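Opinião | Robótica e Automação
14 partilhas · 2 comentários

A medida do sucesso na manipulação bimanual

Mariama Tetteh

A publicação, em abril, dos resultados do grupo de Maglaya sobre aprendizagem por imitação com dois braços robóticos foi recebida com um entusiasmo que considero parcialmente justificado. O método é simples de enunciar: um operador conduz os braços à distância, as trajetórias são registadas e uma política é treinada para as reproduzir perante posições iniciais diferentes do objeto. Com 400 demonstrações, os autores obtiveram um comportamento estável na maior parte das configurações ensaiadas. Com 1000, o ganho adicional foi modesto.

É sobre este último dado que importa refletir. A leitura dominante, defendida por Åsmund Lundgren no boletim da rede Endusden, sustenta que a curva se achata por insuficiência do modelo e que arquiteturas maiores resolverão o problema. Não partilho dessa convicção. Parece-me mais plausível que as demonstrações suplementares tenham repetido o que as primeiras já continham: o mesmo operador, o mesmo ritmo, as mesmas aproximações ao objeto.

A manipulação de materiais dobráveis torna a questão particularmente aguda. Um cubo rígido admite uma descrição sucinta por posição e orientação. Uma folha ou um pano podem apresentar-se de inúmeras formas, e um vinco ligeiro altera o ponto em que convém segurar. Nestas tarefas, a coordenação entre as duas garras decide o resultado em margens muito reduzidas. 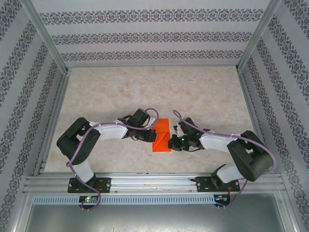
Vol. 2, n.º 40

O espaço deixado entre duas garras que se aproximam do mesmo objeto, uma de cada lado, é precisamente o domínio em que os relatórios atuais são menos informativos. Regista-se se a tarefa foi concluída. Raramente se regista qual dos braços chegou primeiro, se um deles teve de recuar ou se o material foi arrastado antes de ser preso. Uma taxa de sucesso agregada oculta todas estas diferenças, e é com base nela que se comparam métodos e se atribuem financiamentos.

Helge Ljungberg, do laboratório de Guvville, objetou-me que a anotação pormenorizada das falhas é dispendiosa e depende do critério de quem anota. A objeção tem fundamento. O seu próprio grupo, contudo, anotou manualmente uns 40 ensaios falhados e verificou que a maioria se concentrava na fase de contacto, antes de qualquer dobra. Um levantamento desta dimensão está ao alcance de qualquer equipa e teria permitido, no caso de Maglaya, orientar a recolha posterior para as situações em que a política se mostrava frágil.

Entendo, por isso, que as entidades financiadoras deveriam exigir dois elementos hoje facultativos: a publicação dos ensaios falhados em formato consultável e a indicação do número de operadores que produziram as demonstrações. O programa Mundero já admite o primeiro como anexo. Falta torná-lo condição de aceitação.

Reconheço que a exigência atrasará algumas publicações e que os grupos mais pequenos a sentirão com maior peso. Pode prever-se um regime transitório, com modelos de anotação comuns e apoio técnico à sua adoção. O que não me parece defensável é continuar a ampliar conjuntos de dados sem saber que parte deles ensina alguma coisa ao robô.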